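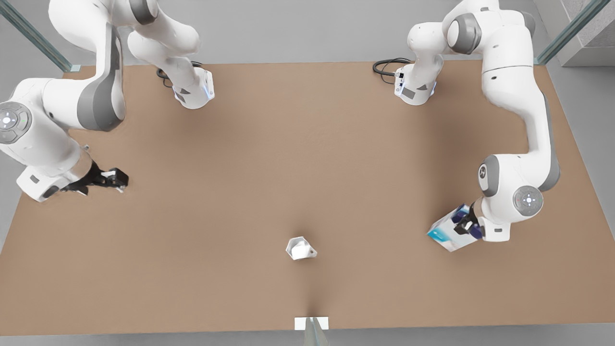

Visit to the Saltoda test hall, Gundbridge

In June our small packing firm, Dillodar, was invited to spend a day with Saltoda in Gundbridge. We are looking for a two-arm cell for light cardboard goods, and we wanted to compare grippers before we ask for an offer. I went with one colleague from production. These are my notes, written for the others at Dillodar and for anybody who has the same question.

The hall is a twenty-minute walk from the station, behind the old bus depot. We arrived at nine and signed the safety paper, then there was coffee. The first hour was in the simulation room, and I must say I expected to be bored there. Saltoda builds every cell on the computer before they put it on the floor: two white arms at the back edge of a brown table, each with a black gripper, and glass panels behind. In the simulation one arm can hold a box at an angle while the other waits with open fingers. The engineer changed the gripper model with a menu and we could see at once where the fingers would come too near to the table.

One thing I learned here is that the angle of the wrist matters more than I thought. When the box is held tilted, a long finger is helpful, but the same long finger is a problem for picking a small part which lies flat. We asked to move the bases a little further apart. It took less than a minute. On our own floor it took us a whole morning last winter.

After the break we went to the real cells. We had brought 40 empty boxes from our own production, and the staff let us use them in three grippers:

Parallel gripper, short fingers. Quick and quiet. It held our boxes well by the narrow side, but with the wide side it could not open enough.

Parallel gripper, long fingers. This was my favourite for the boxes. At low force the cardboard was not marked. At the higher setting we saw a small dent on the corner.

Suction gripper. Very fast on the flat top, but it lost two boxes where the printed surface was rough. It also needs an air line, and we have none on that side of our hall.

The counter on the long-finger cell stood at 357 picks when we stopped for lunch. Our boxes weigh some 300 grams when they are filled, so in the afternoon we put small sandbags in a few of them. Then the arm had to go slower, but it dropped nothing. With 400 grams the gripper also managed, although the box turned a little between the fingers.

We looked at two cameras too. The one above the table was easy to set up. The one on the wrist gave a better view of small parts, but its cable was in the way when the arm turned, and I would like to see how that looks after a year of work.

The controller from Urbonaitė was shown to us at the end, when we were already tired. The menus are clear and the text is large. I missed a way to copy a program from the left arm to the right arm. They told us that it is planned.

Lunch was soup and bread in the canteen, very good. If you go, take your own boxes and bring more than you think, also some damaged ones. We forgot the damaged ones and will send a parcel to Gundbridge next month.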